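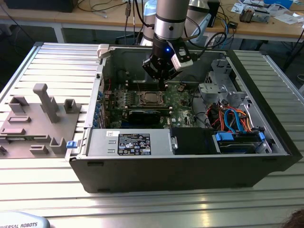 Thijs Wuyts asks whether the tower really has to lie down for this, having always done his standing up with a torch between his teeth. It does. You may keep the torch.

Section 3. Opening up and changing the processor

This section covers the desktop towers supplied under the Prurkamance refurbishment scheme, with the side panel off. If yours still has its side panel on, go back to Section 2 and the business with the thumbscrews.

3.1 Before you touch anything

Shut the computer down from the menu, pull the mains lead out of the wall and hold the power button in for 8 seconds. Touch bare metal on the case before reaching inside, and again each time you come back from the kettle.

CAUTION: Do not open the power supply. It is the metal box with the warning symbols on its label, and the people who printed them were not short of something to do. There are no parts in there for you, even if the screws look friendly.

3.2 Finding your way about

With the case on its side and the open face upwards, the green board in the middle is the motherboard. The processor socket is the part with the metal bracket, near the centre. The expansion card plugs in below it, and the blue tabs by the rear panel hold the slot covers in place.

The coloured wires are orange, red, yellow and blue. They will look like the inside of a sewing box whatever you do. Move them aside gently and don't try to tidy them at this stage. Sudheer Thevar tidied his first and spent a long evening learning which one had come off the drive.

NOTE: The hard drive is held in by two blue pieces at the front end of the case. Leave them alone until Section 5.

3.3 Taking the old processor out

1. Take off the cooler, if one is fitted. If it won't lift, twist it a little each way. Pulling straight up can bring the processor along with it, and neither will thank you.

2. Wipe the old paste from the top of the processor with a lint-free cloth and a drop of isopropyl alcohol (70 per cent will do, but give it longer to dry).

3. Push the socket lever down and outwards, then let it rise. Keep hold of it. It has a spring in it and no manners.

4. Lift the retention frame until it stays open on its own.
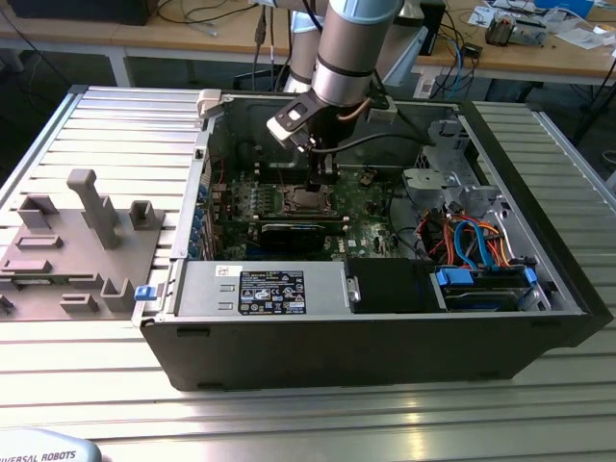 5. Hold the processor by two opposite edges and lift it straight up. Put it in the Jivness tray, gold side down, and close the lid.

CAUTION: Keep fingers, sleeves and screwdrivers away from the socket contacts. There are several hundred, they are very fine, and one bent one is enough.

3.4 Fitting the new one

6. Match the small triangle on the corner of the processor with the mark on the socket. Lower it in flat. If it needs pushing, it is the wrong way round, or it is the wrong processor -- check the Pai parts list before you check your strength.

7. Close the frame and bring the lever back under its catch. Some creaking is normal here. Crunching isn't.

8. Put a blob of paste the size of a grain of rice in the middle, then refit the cooler, tightening opposite corners in turn.

Stand the case up again only when the side panel is back on. Loose screws are covered in Section 4, under Rattling.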